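How does a robot know what to pick up?

Have you ever tidied your room while thinking about something else entirely? Your hands just got on with it! A robot can't do that. Somebody has to write the software that tells it what's there, what to do first and how to move, and that's my job at Surnon.

The first bit is called perception. Cameras send the computer a picture, but to a computer a picture is only a huge grid of numbers (very dull to read, I've tried). My program hunts through the numbers for edges and colours, and then it makes a guess: that's probably a book, that's probably a bottle.

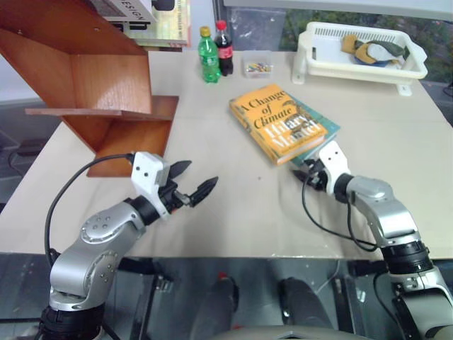
Rosalía Manzano
Robot software writer, Surnon

Now look at the orange book lying on top of the teal one. You can tell there are two books, even though a lot of the teal one is hidden. My program has to work that out from the bits poking out round the side, and sometimes it decides they're one very fat book with stripes. Oh dear.

Next comes planning. Should the left arm move, or the right? Which way round the bottles? The planner tries out lots of paths inside the computer before choosing one, and it throws away any path where the two arms would bump elbows.

Last of all is control, which means telling every joint how far to turn, and checking again and again that it really did. My friend Rodrigo Aranda looks after that part. He checks the joints 30 times a second, which is faster than you can blink!

Try it yourself: put one book on top of another, then write instructions for a friend to pick up the bottom one with their eyes shut. You'll need nearly twice as many words as you think.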